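4.2 Sorting small parts: are we there yet?

Hok-lam Chu and Ho-yin Au
January 2024

I keep getting asked at family dinners when a robot will tidy the garage, so let me say where we've got to (not the garage!). At the Whitlock bench we care about the dull bit of shop-floor work: picking up pegs and cylinders and putting each one where it belongs. Two arms, two many-fingered hands, and a sheet with outlines printed on it to show what goes where.
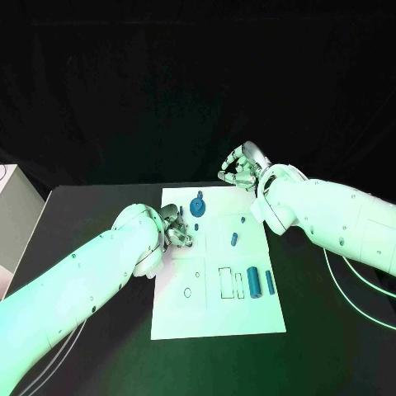

We ran 135 trials with the Salley controller and gave each one 400 seconds. The big cylinder was the easy one, and I'd happily trust the thing with it. The small pegs were another matter – 30 trials ended with one dropped, and Ho-yin reckons most of those went wrong at the grasp, before the arm had moved any distance at all. I'm less sure. I think the hands get in each other's way near the top of the board, and the July runs with the older Nitow planner had the same trouble.

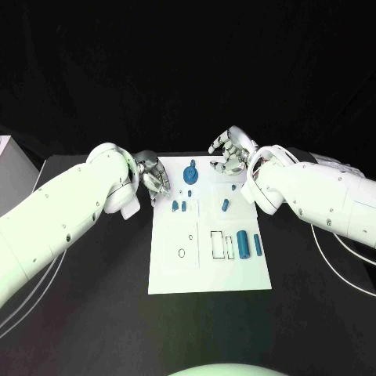

Figure 6. Both hands over the board, with blue parts and printed outlines.

So would I let it sort a drawer of screws at home? Not yet, though I'd let it try while I made the tea. Section 4.3 repeats the task with the Ener fingertips.

4 comments | 11 shares
Contact the authors | © 2024 | Back to top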